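Full house for Zekach open afternoon

Visitors squeezed into the upstairs room at Zekach one afternoon in February, when the small robotics firm opened its doors to neighbours, families and anyone else who fancied seeing what goes on there. There were 302 names in the visitors' book by closing time, and the tea urn had to be refilled more than once.

Most people made straight for the big screen, where Marlene Chan was running Ziva, the firm's simulated bedroom, in which a robot arm can practise with household things before anybody lets it near real crockery.

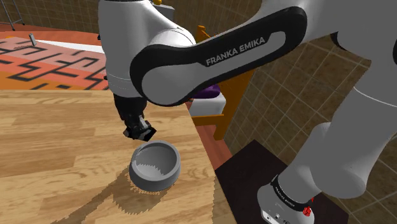 Marlene has been working on Ziva for 2 years and was very happy to talk about it, even to the youngest visitors, who wanted to know whether the arm could make beds as well (not yet, she told them, though she would dearly love one that did!). Groups of 14 went in at a time, and each talk was meant to last a quarter of an hour, but there were so many questions that the later groups had a bit of a wait on the stairs.
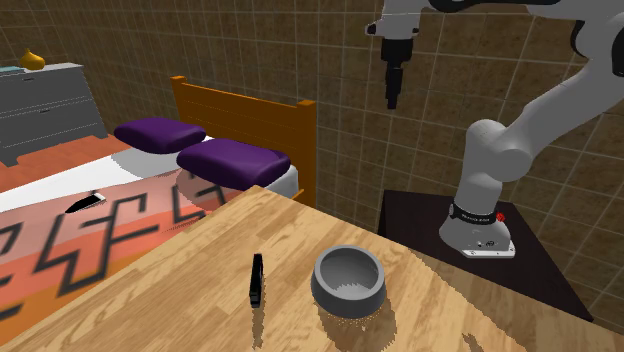

The simulated room, with the arm beside the table and a grey bowl on the wooden top.

Cledwyn Ifans, who had come along with his grandson, said he had expected to be lost within five minutes and had ended up staying until 6. "They explained it all so kindly, and I went home and told my wife the whole thing over supper," he said.

Zekach hopes to hold another open afternoon in the autumn, and Peter Oravec is already taking names at the front desk.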